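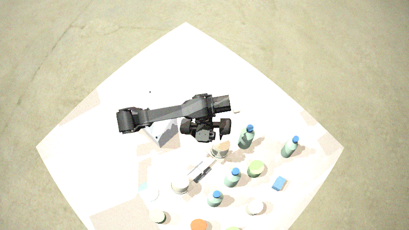 The fault that cost Alžběta Zeman most of August never happened in the real world, and she would like people to stop telling her that makes it harmless. Zeman tests grasping software for Clostau, a small outfit that sells arm controllers to food packers, and her job is to break things in simulation before a customer does. The setup is plain enough: a white surface on sandy ground, a dark grey arm, green bottles with blue caps, some round containers and a clear knife with a dark handle lying among them. The knife is where the trouble started.

"The arm would go for a bottle and close on the blade," she says. "The log said success. It had something in its fingers, so it was happy."

In a batch of 338 trials the software reported a clean pick every time. Zeman went back through the recordings by hand and threw out 148 of them. Some were the wrong object. In others the bottle had been pinched by the cap and was sliding out when the trial ended.

I asked how a check that poor got through. She blames the Marchetti scoring module, which looks at how far the fingers have closed and asks nothing else. Arturo Piras, who looks after Marchetti, doesn't argue much. "It was written for boxes," he told me. "Someone turned it on for everything and I wasn't asked."

Who turned it on? He says he'd rather not go into that.

The company's line is that the module has been replaced and the matter is closed. The new one, Gargate, compares the object in the gripper with the object that was ordered. It also stops the arm when the two don't match. I've sat through enough of these announcements to want to see the numbers, and the numbers I was given cover 80 trials, all with the same lighting and none with the knife.

"No, I'm not satisfied with that," Zeman says. "A see-through blade is the hard case. If you take out the hard case you've tested bottles."

She has asked for the knife to go back in, and for a person to review one trial in every 10. Piras supports the first request and thinks the second is a waste of her afternoons. Her answer is that she spent her afternoons on it anyway.

Would she stand beside a real arm running the new version? She thought about it for a while.

"With the guard closed," she said. "And I'd want my own hand on the stop button."

Clostau plans to ship the update to its first packing plant before the knife trials are finished.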